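Fultside Shared Workspace > Member Help > Drinks and Bottles

Drinks and Bottles: Frequently Asked Questions

Last updated 2020-02-25

12 shares | 3 comments

These answers apply to the shared tables on both floors at Fultside. The cafe downstairs, Gistden, has its own rules.

Can I bring a drink to a shared table?

Yes, if it has a screw cap. Bottled water, tea and juice are all fine. Open cups and cans stay in the kitchen. Stand your bottle near the wall, where an elbow won't reach it. 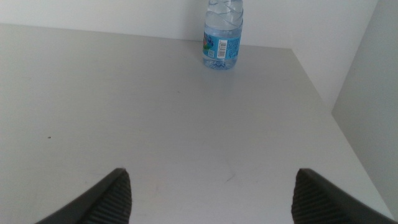 What size bottle is allowed?

Anything up to 500 ml can stay on the table. Larger bottles go on the floor next to your chair. A tall bottle tips more easily, and the tables are shared by people with papers and laptops.

What is the white basket for?

The basket at the end of the table is for bottles that are finished or that no one is using. Put the cap back on first. Lay bottles on their sides if they don't fit standing up. The holes let small drips out, so please don't use the basket for anything that is still leaking – take that to the kitchen sink. 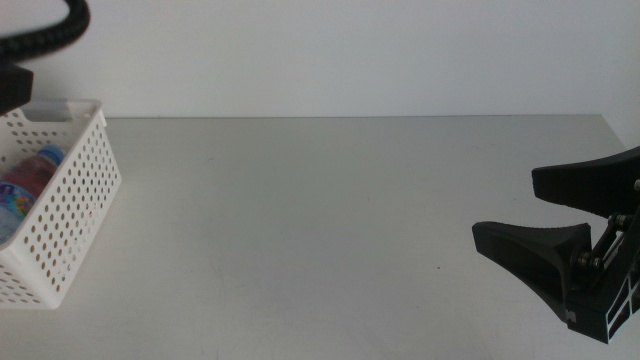 Baskets are emptied at 8 every evening. A bottle left in one after that goes to recycling, even if there is something in it. If you want to keep a drink overnight, write your desk number on the label and put it in the kitchen fridge.

Two of us have the same water. How do we tell them apart?

Write on the label with the marker kept in the kitchen drawer. A rubber band around the neck also works. If you can't tell which bottle is yours, don't drink from either one.

Do you sell drinks?

The shelf by the front desk has water and unsweetened tea, each for 80 cents. Qian supplies the shelf and restocks it on weekday mornings. 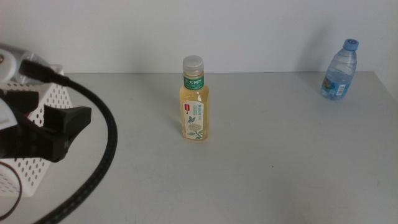

Pay at the desk or add it to your monthly bill. Tea tends to run out first, and we don't hold bottles for members. If the shelf is empty, Gistden sells cold drinks until closing.

How should I wipe up a spill?

Use the gray cloths under the sink, with plain water. Spray cleaners leave streaks on the matte tops. Tea marks should be wiped right away – they are harder to get off once they dry. Small scuffs and specks don't need to be reported.
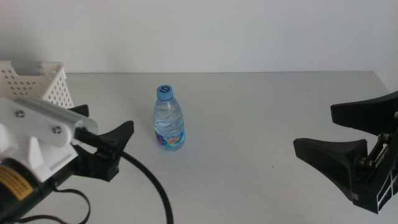
Where do the caps go?

Leave them screwed on. Pornard, the company that picks up our recycling, takes bottles and caps together. They collected 1267 bottles from us in October.

3 comments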